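Opinión

Menos trofeos y más platos en los clubes de robótica

Desde hace 3 años ayudo los lunes en el club de robótica de una escuela secundaria. No soy profesor de formación y el español no es mi primera lengua, así que pido paciencia al lector si alguna frase sale un poco rígida. Quiero defender una idea que en las reuniones de padres no es muy popular: que el club debe dejar, al menos por un año, la competición regional.

Conozco bien los argumentos a favor. La competición da una fecha, da camisetas y da una foto para la página de la escuela. En agosto, cuando preparamos el curso, los alumnos preguntan primero por el reglamento. Pero he visto también lo que pasa después. Dos alumnos programan, uno conduce el robot y los demás miran. El año pasado nuestro equipo terminó con 1153 puntos y yo pregunté a los 7 miembros qué habían aprendido. Tres me contestaron que habían aprendido a esperar su turno.

Mi compañero Sizwe Tshabalala no está de acuerdo conmigo. Él piensa que sin presión los jóvenes no terminan nada, y reconozco que tiene una parte de razón. El proyecto Horkivari, que empezamos este otoño en lugar de la competición, avanza lentamente. Consiste en enseñar a un brazo pequeño tareas de cocina mediante demostraciones: una persona hace el movimiento con pinzas de mano, se graba, y el programa aprende de muchas grabaciones. El presupuesto es de hasta 2000 euros para todo el curso, menos de lo que gastábamos en inscripción, viaje y hotel.

Lo que me interesa de este método es que obliga a cada alumno a trabajar con sus propias manos. Quien graba tiene que decidir por dónde se acerca a un objeto, con qué ángulo y a qué velocidad. Son decisiones que todos tomamos al lavar los platos y que casi nunca sabemos explicar.
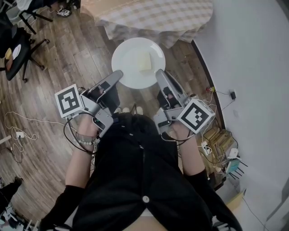
También hay trabajo aburrido, y no quiero esconderlo. Es necesario repetir la misma demostración muchas veces, poner nombre a los archivos, borrar los malos y discutir por qué son malos. Una alumna me dijo que eso no era robótica sino secretaría. Le respondí que gran parte de la ingeniería es así, y no quedó muy convencida. Tal vez debí darle una respuesta mejor.

Tampoco propongo que todas las escuelas hagan lo mismo. Un club con muchos medios puede tener las dos cosas. El nuestro dispone de una tarde por semana y de pocos adultos, y por eso tiene que elegir. La próxima reunión es el lunes 27 de noviembre, y allí voy a pedir que mantengamos el proyecto hasta el final del curso. Sizwe va a pedir lo contrario. Espero que vengan también los alumnos y que hablen antes que nosotros.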